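Getting sheets to behave: what works in our house

Reading time: 3 minutes

I used to be a terrible bed-maker. I'd tug the bottom sheet over the corners, fling the duvet on top and call it done, and then wonder why I woke up at three with half the mattress bare under my feet. Then I spent a summer changing beds at my friend Birthe Hjaltadóttir's guesthouse, and most of what follows I picked up from her (the rest is from getting it wrong at home!).

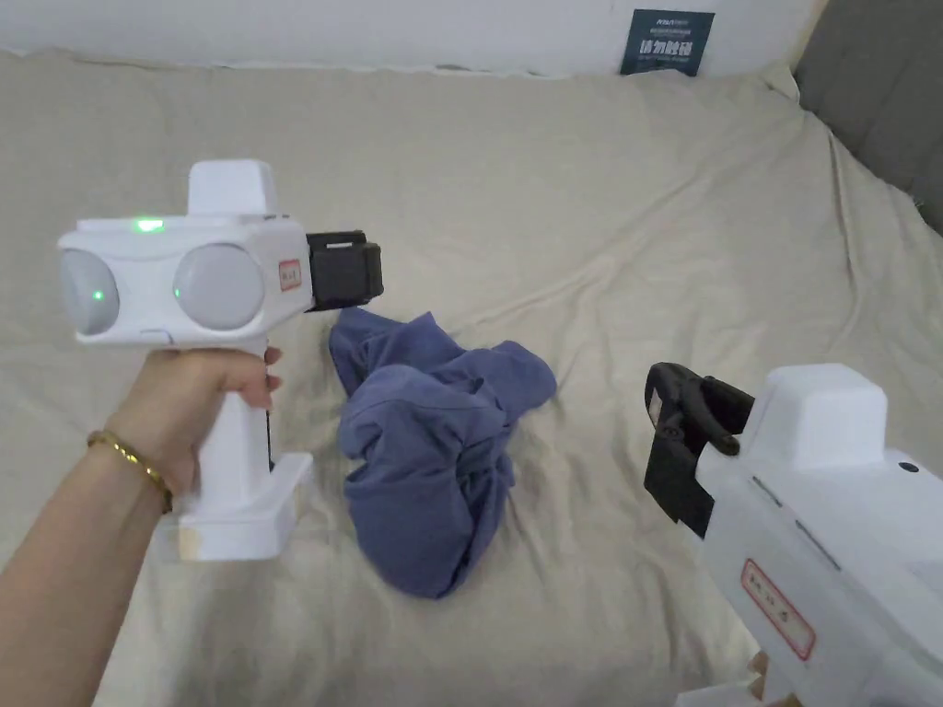
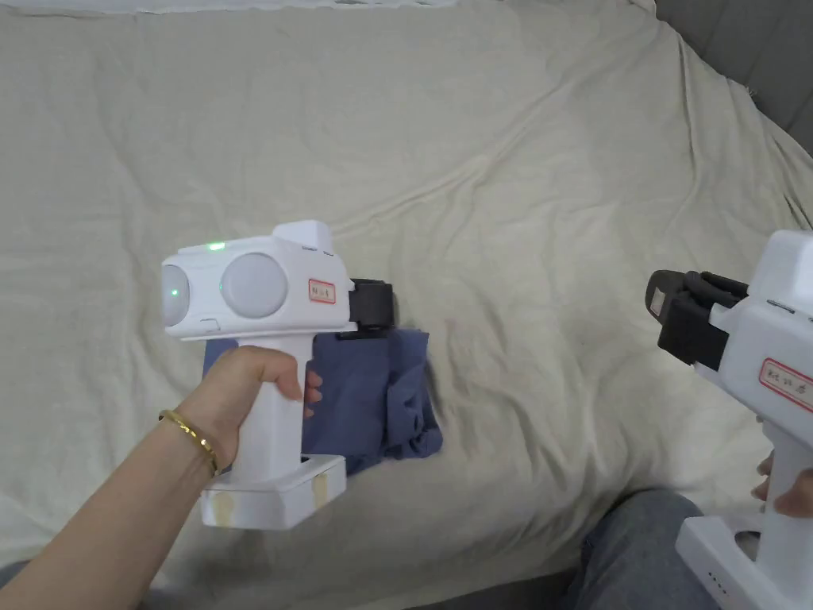 Washing and drying

Don't stuff the machine. A double sheet, a duvet cover and two pillowcases is plenty for ours, and if I squeeze in a towel as well the whole lot comes out in a tight rope. Button or zip the duvet cover first, or you'll find every sock you own living in the bottom corner.

Forty degrees does for ordinary weeks. I use a bit less powder than the box says and no softener at all, as it made our cotton feel greasy.

Give each sheet a good hard snap before it goes on the line. Fold it over the line by a hand's width and peg it there, never by the very corners, which leaves little ears. In December I give up on the garden and hang everything over two doors with the heating on low.

Getting creases out without the iron

I own an iron and I'd rather not meet it. Take the sheet in while it's just barely damp, put it straight on the bed, and smooth from the middle out to the sides with the flat of your arm. By bedtime most of the creases have dropped. For the stubborn ones I fill a spray bottle with plain water, mist lightly and smooth again.

Birthe irons only the top 400 mm or so of a flat sheet, the part that gets folded back over the blanket, and I have stolen that idea completely.

Corners

For a flat sheet, tuck the foot end in first. Lift the side edge up onto the mattress to make a triangle, tuck in the bit that hangs, then drop the triangle and tuck that too. It feels fiddly for a week and then your hands just do it.

If a fitted sheet keeps pinging off, measure how deep your mattress is, topper included. Ours was far too deep for the sheets I'd been buying for years, so no wonder.

Storing

Fold the set and slide it inside one of its own pillowcases. One bundle per bed, newest wash at the bottom of the pile.

More household tips
Cleaning a kettle with lemon
What to do with odd pillowcases
Airing a wool blanket
Jam jars and stubborn labels

Contact | © 2019 | Back to top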